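Shared work table

Print this article | E-mail this article

A shared work table is a long table that several people use at once, with no assigned seats. I've been writing up office furniture for the Cavudeck home and office encyclopedia for a while now, and this is the piece I get the most mail about (more than chairs, even!).

Most of them are plain rectangles on slim legs, pushed out into the room so you can get at both long sides. White tops are everywhere, and I like them, they bounce the light around and make a small office feel bigger. They also show every coffee ring, so keep a cloth handy.
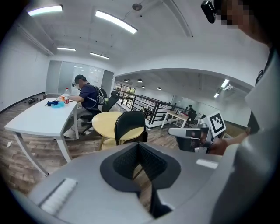
A long white table on thin legs, with a water bottle on top and one seat taken at the far end.

Height matters more than people think. Mine is 27 inches, a bit low for a tall person but great for hands-on jobs where you want your arms stretched out across the top. Go higher if you mostly stand.

Then there's the clutter question. Bottles, little containers, things somebody dropped there in August... a table that belongs to everyone collects all of it. I clear mine at the end of the day and wipe it down with plain soapy water, which takes 2 minutes, tops.

See also: Trestle table; Desk; Wood-look flooring

Last updated: 16 April 2021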